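Work and Automation, Unit 3: Changing Tasks in Repair and Returns
Handout for participants. Revised May 28, 2019

1. Purpose of this unit

Earlier units dealt with automation in large plants, where a machine repeats one movement on one kind of part. This unit turns to smaller workplaces, in which the goods arrive mixed and in no order. The case is the returns workshop at Clevico, which receives used desk lamps, extension leads and small household goods, sorts them, and passes them on for repair or recycling. The workshop employs 13 people. A robot arm was brought into the sorting room in February, under a programme run with Skillari.

Participants should read sections 2 to 4 before the seminar and bring written answers to the questions in section 5.

2. The task before automation

Sorting was always done by hand at Clevico. A crate was emptied on to a table, the leads were pulled apart, and each article was set down in one of several places according to its condition. New staff learned the work by standing beside someone experienced. No written procedure existed, and the job description gave the task a single line: "separate and check".

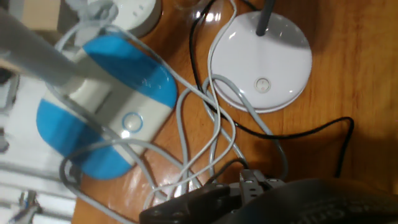

That single line concealed a good deal of skill. Experienced sorters know which lead to follow first, how hard a cord may be pulled, and when it is quicker to leave a knot alone and free the article from the other end. When Skillari's staff asked them to set out their method in steps, most found it difficult. Knowledge of this kind is called tacit knowledge (see Unit 2). It is often missed when the cost of a job is worked out, and its absence is noticed later.

3. The division of work

The arm was not given the whole task. Under the plan agreed with the staff, it was to lift and set aside articles that lie free, while people kept all checks for damage. Leads are the difficult case. A cord changes shape whenever it is touched, and a plug may belong to any of the cords that cross it. Damaged insulation or bare wire must be found before anything is connected to the mains, and responsibility for that check remains with a named member of staff.

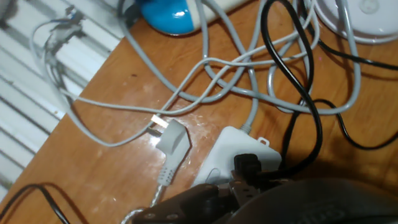
Figure 2. Plug, white adapter or junction box, and mixed cables on the sorting table.

The plan changed the working day in ways that had not been foreseen. Two sorters now spend part of each shift preparing the table for the arm and recording its failures. They were at first paid at the old rate, although the new duties called for training of almost 60 hours. The rate was reviewed after the matter was raised at a staff meeting. Other sorters reported that the easy articles, which had given them short periods of rest between difficult ones, had been taken out of their work. The pace had not risen on paper, yet the work was felt to be more tiring.

4. Layout and shared space

Questions of layout are also questions of working conditions. Where a person and an arm use the same table, it must be settled who may reach across it, at what times, and who has authority to stop the machine. Hand tools, clamps and articles awaiting attention all need an agreed place. At Clevico the rules were drawn up by the sorters and put in writing by the programme's tutor, Mudassar Swati.

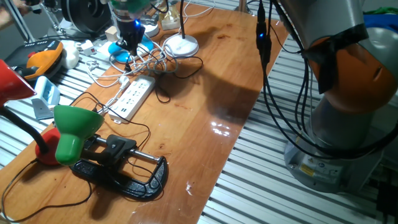 Department of Work and Technology Studies, Grusemum College

Written rules of this kind should be read again whenever the task alters. A rule made for sorting lamps may be unsuitable for heavier goods, and staff who joined after it was made may not know why it exists. Participants with experience of a shared work area are asked to compare their own rules with those described above.

5. Questions for the seminar

Which parts of the sorter's skill could be written down, and who should own the written version?

Should preparing work for a machine be graded as a separate job?

How might the loss of easy tasks be measured?

6. Reading

Course reader, chapter 3, and the Seo case notes on parcel handling. Copies are held in the department office.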